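4 min read
12 comments · 31 shares

Sidra Jadoon talks fast and moves faster. By the time I had my notebook out she'd already shifted two boxes off a chair so I could sit.

She runs Ollness, a small workshop that makes and sells tables. Light wood mostly, one dark range called Tovier that she's a bit rude about. "People order it from the picture and then call up about fingerprints. Every time."

She started with one table, for her cousin Adeel Sethi. He wanted somewhere to eat that wasn't the couch. She charged him 500 dollars, and he still thinks that was too much. "He had two plates and no chairs. I threw in a bench."

What about the walls? Everybody asks about the walls. Olive green, kind of muted, and she went through a lot of sample pots to get there. Saqib Mirani, who does the finishing, wanted white.

"White makes pale wood look like nothing," she says. "You put a light table against green and you can see the edge. You can see if the edge is wrong too, so."

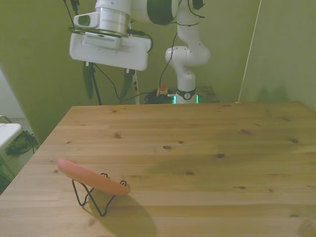

Saqib came around in the end, more or less. He still keeps his own corner white. I didn't get to see it — he was sanding.

Prices now run from 1000 to 2000, depending on the length and on how much Sidra likes the wood. Finish is hard wax oil, 2 coats, wiped back by hand. She doesn't do varnish anymore. "I did a batch for a café, Mudon, and the rings on those tops after one winter. Awful. I took them all back and did them over in January, in my coat."

And at home? Laughs. An old folding table, from her mother. One leg sticks.

"I'll get to it," she says. Then the phone goes and its a customer about delivery, and she's waving at me to wait, and I wait.

31 shares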